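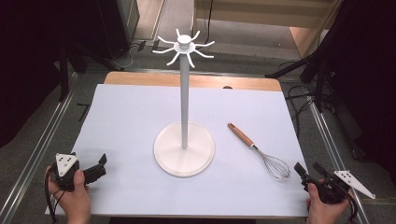 Un árbol para tazas, con sus ocho ganchos blancos, y un batidor de alambre con mango de madera.

Cosas de casa > La cocina > Utensilios

Inicio Animales Inventos Cosas de casa Experimentos

¿Para qué sirve un árbol de tazas?

En muchas cocinas hay más tazas que sitio para guardarlas. Si se ponen unas encima de otras, se tambalean y a veces se rompen. Por eso existe el árbol de tazas. No tiene hojas ni raíces, pero se llama así porque tiene un tronco y unas ramas.

Casi todos los árboles de tazas tienen tres partes. La base es la parte que se apoya en la mesa. El poste es el tronco y sube desde el centro de la base. Los ganchos son las ramas, y de ellos se cuelgan las tazas por el asa.

¿Por qué no se cae?

Fíjate en la base de la foto: es redonda, plana y bastante más ancha que el poste. Cuando algo tiene los pies anchos, cuesta más volcarlo. Puedes probarlo con tu cuerpo. Ponte de pie con los pies juntos y pide a alguien que te empuje un poquito en el hombro. Después separa los pies y repite. La segunda vez aguantas mejor.

También importa cómo se reparte el peso. Si cuelgas cuatro tazas en el mismo lado, el árbol puede inclinarse y caer. Lo mejor es colgar una taza y luego otra justo enfrente. Es lo mismo que pasa en un balancín cuando se sientan dos niños que pesan igual.

¿Por qué los ganchos miran hacia arriba?

Las puntas están curvadas hacia arriba para que el asa no resbale. La taza tira hacia abajo por su peso y se queda quieta en la parte baja de la curva. Para sacarla hay que levantarla un poco y después tirar de ella hacia fuera. En un gancho recto, un golpe en la mesa bastaría para que la taza acabara en el suelo.

¿Y el batidor?

El batidor es otro utensilio hecho con curvas. Su cabeza tiene forma de globo y está formada por varios aros finos de alambre. Cuando lo mueves deprisa dentro de un cuenco, cada alambre corta el líquido y mete aire en él. Ese aire se queda atrapado en burbujas muy pequeñas. Así la clara de huevo se convierte en espuma y la nata se pone espesa.

Con una cuchara también se puede mezclar, pero se tarda mucho más, porque la cuchara entra en el líquido como una sola pieza.

El mango del batidor de la foto es de madera. La madera transmite mal el calor, así que es agradable de sujetar aunque estés removiendo una crema caliente. Los mangos de madera no deben quedarse en remojo, porque se hinchan y se agrietan. Se lavan, se secan con un paño y se guardan.

Haz la prueba

Necesitas 200 mililitros de nata para montar, muy fría, y dos cuencos. Pide ayuda a una persona mayor.

1. Pon la mitad de la nata en cada cuenco.
2. Remueve una con una cuchara durante 30 segundos.
3. Bate la otra con un batidor durante el mismo tiempo.
4. Compara las burbujas de los dos cuencos y apunta lo que ves.

Palabras nuevas

Asa: parte de una taza por la que se agarra.
Base: parte de abajo de un objeto, la que lo sostiene.
Montar: batir nata o claras hasta que cogen aire y se ponen espesas.

Archivado en: Utensilios de cocina, Para leer en clase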